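Hello from Flakdale

Home
Our classes
Prices and booking
About us
Find us

I'm Homa Hassanpour and I run Flakdale, a small swimming school on the edge of Wumthorpe for grown-ups who never learned, or who learned once and then lost their nerve. If you've been hovering over the booking page for a while, have a read of this first and see if we sound like your sort of people!

How it started

I couldn't swim until I was well past the age when everyone assumes you can. I was the one on holiday minding the bags (I got very good at minding bags) while everybody else was in the sea. Then one January I booked a beginners' course at a leisure centre, thinking I'd be in with a few other nervous adults, and found myself sharing a lane with a very fast under-tens club. I lasted 2 sessions.

What got me going in the end was Chenxi Qin, who taught me one to one at a tiny hotel pool and didn't mind that I spent the whole first lesson holding on to the rail. She just chatted about her garden until I'd forgotten to be frightened. I went on to get my teaching certificate, mostly out of stubbornness, and when the old hydrotherapy pool on Rind Lane came up for rent I rang Chenxi before I'd even looked round it. She said yes before I'd finished the sentence, and we've been sharing the teaching ever since.

The pool

It's small and warm, and you can stand up in all of it. I know that sounds like a funny thing to boast about, but ask anyone who's scared of deep water and they'll tell you it's the first thing they want to know. There's no viewing gallery and there are no big windows on to the car park, so the only people who see you in your costume are the ones in the water with you.

The changing rooms are a bit old-fashioned, I'll admit. We've painted them, put in better hooks and got the second shower going again, and new benches are next on my list. Lockers take a pound coin, which you get back. Please bring your own towel, as we don't hire them out, and flip-flops if you like them.

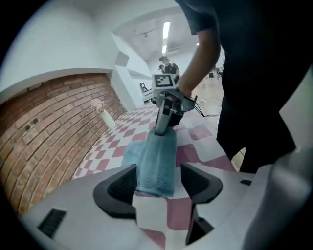
Who's who

I teach the complete beginners, along with anyone who has told us on the form that they're properly frightened. Chenxi takes the improvers and has the patience of a saint with front crawl breathing, which is the bit that sends most people round the bend.

Usman Bugti came to us as a pupil and now teaches our men's evening. He swam his first 300 metres without stopping in my class and shouted so loudly at the end that I had to go and apologise to the physio upstairs. Zarmeena Chaudhry looks after the women-only sessions and also answers the phone, so if you ring you'll most likely get her. She'll talk you through what to wear (leggings and a long top are fine by us, so is a full-cover suit, so is an ordinary costume).

What we're like

Slow, mainly! There are no badges unless you want one, no whistles and no tests. Some people put their face in the water on day one and some take half a term over it, and I really don't mind which you are. Classes are kept tiny and the teacher is always in the pool with you. I can't stand being taught from the side by someone in a fleece.

We do have a bit of a social side too. After the Saturday class a gang of us goes over to Pilura, the café across the road, where Ehsan Swati does a cheese toastie that I think about far too often. You don't have to come, but you'd be very welcome.

And every summer we take anybody who fancies it to the lido for an early swim before it opens to the public. This year's is on Tue 9 July. You can do lengths, or you can bob about at the shallow end with a float, and there'll be flasks of tea afterwards either way.

Come and have a look

You can pop in and see the pool before you book anything. Just give Zarmeena a ring first so we can make sure there isn't a class on. Sit on the side, dangle your feet in, ask us whatever you like. Beginners' places for next term go up on the booking page as soon as I've sorted the timetable, and if the day you want is full, put your name on the waiting list, as spaces do come up.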